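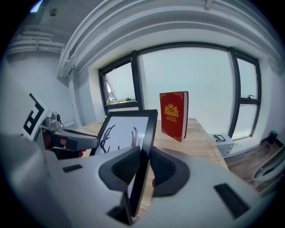
Prereck 1.50 test build: stamina changes, what do we think?

mossgoblin
Posted 04/05/2023

Okay so the test build for Prereck went up last night and I have been playing it nonstop, I am SO happy with what they did to stamina. Climbing used to eat your whole bar before you got halfway up anything in the Fodor cliffs. Now it drains slower if you stay on the same handhold line, and you get a little chunk back every time you reach a ledge. It makes the whole upper half of the map feel like a new game!

Anyone else in the test branch yet? I want to hear builds. I'm running the light pack with two rope charges and it feels great.

tinpanrally
I'm in, and I like it less than you do. The cliffs were supposed to be scary. I did the north route on my second try with no food at all, and before the patch I had to plan that trip for an entire evening. If they keep the ledge refund they need to cut it in half.

mossgoblin
See, I hear you, but how many people ever saw the top before? My co-op partner quit in December over that exact route and has already reinstalled. The view from the radio mast alone is worth it (and the wind audio up there, wow).

quillback_5
I'm somewhere between you two. The refund is fine on foot. With the heavy pack it's way too generous, because the heavy pack already has the bigger bar and the refund is a percentage. Make it a flat number and I think both of you would be happy.

tinpanrally
Flat number would fix most of it for me, yeah.

lanternjaw
Has anyone talked about the Pondico harpoon yet?? They took the reload from 5 seconds down to 2! I was the guy defending that weapon in every thread for a year and now it's the best thing in the swamp. I cleared the whole eel nest without swapping once. I was yelling at my monitor.

quillback_5
Saw that. It's going to get pulled back before it goes live, enjoy it while you can.

lanternjaw
Let me have this.

saltedcircuit
Question for people on the test branch, does your save carry over? I've got 1171 hours on mine and I'm not touching anything until I know.

mossgoblin
It copies your save into a separate slot and leaves the regular one alone. Progress doesn't come back with you though, so don't go finish a big quest over there. I still made a manual backup first, and I'd tell you to do the same.

saltedcircuit
Perfect, thank you. Downloading tonight then. I mostly want to see the Havuvska questline changes.

tinpanrally
Havuvska is the one part I have zero complaints about. You can finally skip the ferry conversation if you've heard it before, and the smuggler shows up on the dock at night like the journal always said he would. There's a new side job with the lighthouse too. I won't spoil it. Go in with a lamp and spare oil. 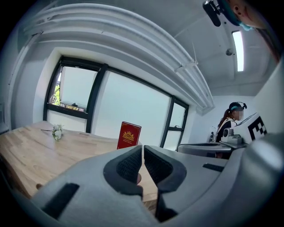

White flowers on the table by the window.

quillback_5
The lighthouse job is fantastic. Best writing they've done since the base game. I do think the second puzzle has a bug, the lever resets if you open your map, so keep the map closed until the door moves.

lanternjaw
Same thing happened to me with the lever! I reported it through the in-game form. If more of you send it in, it might get bumped up the list.

mossgoblin
Sent mine just now. I also put in a note about the flat refund idea, quillback, I've come around on it for the heavy pack. Light pack stays as it is or I riot.

tinpanrally
Deal. Want to run the north route later? I'll go heavy, you go light, and we can compare bars at the mast.

mossgoblin
Yes! Give me an hour to eat and I'll host.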